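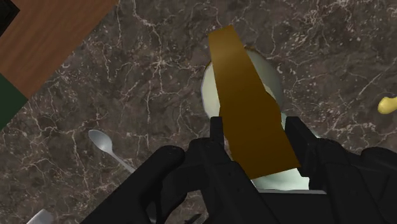 Prelta, the heating and cooling installer, will open a second service depot in Mangundap in February, adding 14 engineers to its workforce. The depot will carry out repairs and yearly checks on home air conditioning and heat pump systems. Many of its customers ask for indoor units to be fitted in kitchens, where steam and grease can shorten the life of a filter. A marble countertop with a pale bowl on it is a familiar sight to the company's engineers, who cover all work surfaces before a wall unit is opened.

The depot will hold 2,000 spare parts and will be open from 8 in the morning, Monday to Saturday.
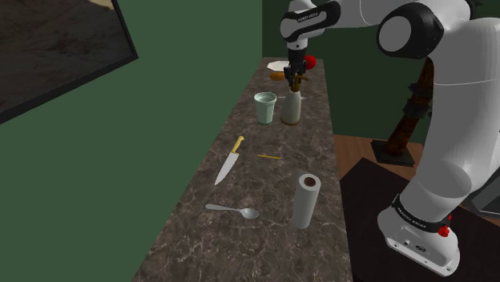 Prelta will also offer a fixed-price service plan, named Doltero, to homes within 33 kilometres of the depot. The plan covers one visit a year, a filter change and a check of the outdoor unit. Engineers will need clear floor space beneath each indoor unit - anything with its base on the floor beside a countertop should be mentioned when booking.

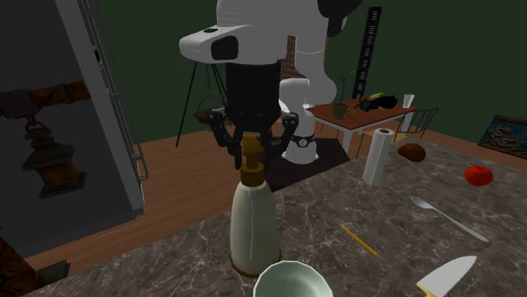

"Customers in Mangundap have waited too long for repairs," said Izzati Liew, head of service at Prelta. "A local depot will shorten that wait."

Existing customers of Niltis, whose service contracts Prelta took over last year, will be moved to the new depot at no extra cost.

ENDS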